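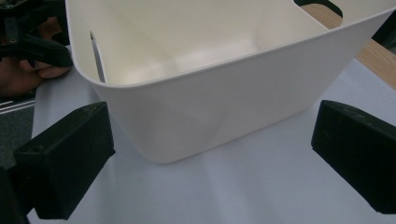
Subject: best thing to keep loose tennis balls in??

ok so I finally need to deal with the ball situation. They've been living in the bottom of my bag, the hall closet, under the couch, you name it. Tried a big white plastic basket on the table tonight, the kind with the handle cut into the rim, and I kinda like it? Walls slope in toward the bottom so I'm guessing they stack if I get a second one. My worry is it's too wide to lug to the courts. Been looking at the Zetedel hopper too but I'm cheap. What does everybody use
– lobsided

baselinebarb
Basket at home, hopper at the courts. Two different jobs. You'll hate bending over a basket for a whole practice, trust me. My back did 5 years of that

slicedbread44
disagree, basket on a folding chair. done. Costs nothing and no wire to bend. I had a Brekavetti hopper and the bars spread out after one summer, balls fell out the bottom all the way to the car

baselinebarb
You probably overfilled it. Everybody overfills them

slicedbread44
it was not overfull lol

lobsided
Folding chair is smart, didnt think of that. Other question, I'm sorting while I'm at it. Keeping the yellow ones that still have decent fuzz, got a Kawasaki in there with the name still nice and dark. Does readable print mean anything or is that dumb? Some of these I have no clue how old they are. 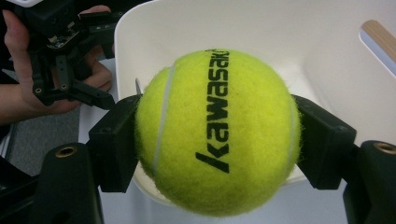 mooncourt says print means zip, go by the bounce. Drop it from shoulder height onto something hard, if it doesnt come back to your waist it's a practice ball. Below the knee, dog toy.

slicedbread44
agree on the bounce. squeeze test works too, if your thumb goes in easy its dead

baselinebarb
Squeeze test is useless if you have strong hands. Bounce them next to a new one and compare, takes 4 minutes for a whole bag

mooncourt
also dont leave the basket in the garage over winter. Cold and damp, they get heavy. Mine stay in a closet October on. Lid if you can find one – a cut up Irkik tote works fine

lobsided
no lid on this one. Could throw a towel over it I guess

slicedbread44
towel is fine. you dont need 100 things for this, its balls in a basket

baselinebarb
Says the man with no hopper

lobsided
ok going with the basket + chair for now, will look at hoppers in spring. How many balls before it's too heavy to carry one handed?

mooncourt
depends on the handle more than the basket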